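Toy plant moves 21 packers off the sorting line

November 4, 2018

Bodden, which makes block sets for preschools, has moved the last of its hand sorting over to robot arms at its Kovex Road plant. The change began in August and affects 21 people who used to pick shaped blocks out of mixed bins and set them into trays.

No one has been laid off, the company said. Nine of the sorters now work at the arms, two went to shipping and the rest were offered places in paint inspection, where Bodden has had trouble filling the second shift. Hourly pay stays the same through the end of next year. After that, inspection and arm work will be on different scales, and the plant's employees have asked to see both in writing before the holidays.

The arms were installed by Boström, an integrator that has mostly worked with bakeries. Each new shape is first tried out at a bench in the old break room, where an operator lays out a few blocks on a board and goes through the approach to each one before the settings are copied to the line. 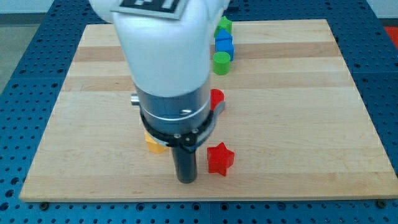 A robot arm over colored blocks, including a red star and a green cylinder, on a striped wooden board.

Bench work is the part of the job that most of the former sorters had not done before. Training took 85 hours per person, spread over five weeks, and was paid at the normal rate. Operators learn to set the height of the arm over a part, to clear a stop and to decide when a bin has to go back to be mixed again. They do not write code - changes to the program still go through Boström.

Stars and arches have been the slowest shapes to set up, according to a notice posted for staff in the plant. Cubes and cylinders were running on the line within the first two weeks. The notice says 87 percent of blocks now reach the tray without a person touching them, and the rest drop into a side bin that is sorted by hand at the end of each shift.

That side bin has become a sore point. Operators take turns at it, and several have complained that the last half hour of the shift is busier than it used to be. Bodden said it will add one person to the late shift for the side bin and look at the schedule again after the holiday orders are out.

Sorters had long reported wrist and shoulder pain, and the company gave that as one reason for the change. It has not released any injury figures.

The plant employs about 232 people. A smaller Bodden building in Zunov, where puzzle pieces are packed, will keep hand sorting for now.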